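Progress Report to the Halim Fund
Trelach Fellowship: Scripture Reading and Prayer Program
Submitted by Cempaka Nair, program coordinator
26/09/2019

1. Purpose of this report

This report covers the second period of the grant and is submitted under section 4 of the grant letter. It describes the reading groups, the printed study guide, the training of group leaders, and the use of funds. The first report covered setup and recruitment, and that material is not repeated except where a figure has changed.

The grant supports a one-year course of weekly group reading through the Psalms and the Gospel of Luke. Each group meets for 60 minutes. The fixed order is opening prayer, reading aloud, silence, discussion, and intercession. Groups may lengthen the silence but may not drop it.

2. Reading groups

There are now 12 groups in operation. One more is planned, which will bring the total to the 13 named in the application. The delay to the last group is a matter of leadership. The person first proposed moved to another congregation in August, and Endang Kwok has agreed to take the place once training is complete.

Attendance is recorded by each leader on a single sheet and passed to the coordinator at the end of the month. Two groups used their own form for the first weeks of the period, and their sheets were copied over by hand. Evening groups have kept their numbers better than morning groups. The morning group at Vitia House lost several members to a change in bus times and has since moved its start later.

Leaders were asked which passages had produced the longest discussion. The parable of the lost son was named most often, followed by Psalm 22 and the account of Mary and Martha. Several leaders wrote that members read the Mary and Martha passage as a rebuke to people who work hard. The guide will carry a longer note on this passage in the next printing, with a cross-reference to John 11, where Martha's confession of faith is recorded. 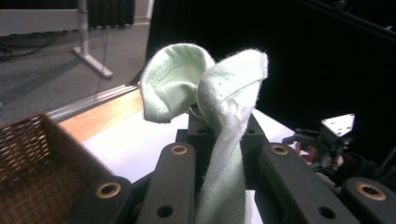

3. Study guide

The study guide was written by Pentti Hirvonen and edited by Juwita Sopacua. Printing was done by Fornik, and 433 copies were delivered. The copies were divided among the groups according to enrollment, with the remainder held at the office for late joiners.

Each weekly unit has the reading, a short note on setting, questions for discussion, and a prayer. The questions were revised after the trial units. The earlier version asked members to state what a passage meant before they had asked what it said, and discussion tended to drift from the text. The revised version starts with the words on the page: who speaks, who is spoken to, and what is repeated.

Known errors in the current printing:

Unit 5 gives Psalm 42 in the heading and Psalm 43 in the reading line. Both psalms should be read.
Unit 9 omits the closing prayer. A loose sheet has been sent to leaders.
The index lists Simeon under Anna.

A large-print version was requested by three groups. The page layout is finished and is with Juwita Sopacua for checking. The cost falls within the existing print line.

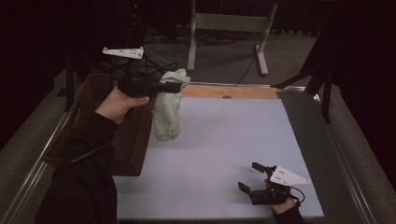
A pair of black hand-held grippers, one closed on a pale green cloth.

4. Training of leaders

Sugeng Sembiring led the training sessions. The content was the handling of silence, the reading of long passages by more than one voice, and what to do when a member raises a private grief in the group. On the last point the rule is unchanged. The leader prays with the person if the person wishes, and refers the matter to the pastor the same day with the person's consent.

Leaders reported that silence was the hardest part to keep. New leaders tended to end it early. Sugeng Sembiring now has them practice with a clock and a single verse, increasing the time at each session. This will remain part of the training.

5. Use of funds

Spending on printing and room hire is in line with the approved budget. Travel is below budget, as two training sessions were held in the same building as the groups. The fellowship asks that the unspent travel amount be carried forward to the next period for the retreat day. No transfer between budget lines is requested. Receipts are attached in the order of the budget table.

6. Question raised by the Fund

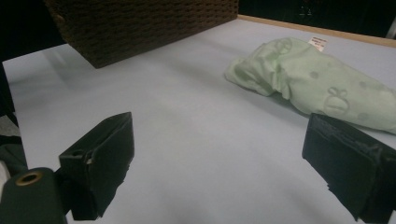 Are the groups open to people who are not members of the congregation?

Any adult may join a group at any point in the year, and membership is not asked about at enrollment. A person who joins late receives the guide and begins at the current unit.

7. Work planned for the next period

Open the remaining group under Endang Kwok.
Issue the large-print guide.
Correct Units 5 and 9 and the index, and extend the note on Mary and Martha.
Hold the retreat day on Psalms 120 to 134, subject to the carry-forward in section 5.
Collect written comments from all leaders at the end of the Luke readings.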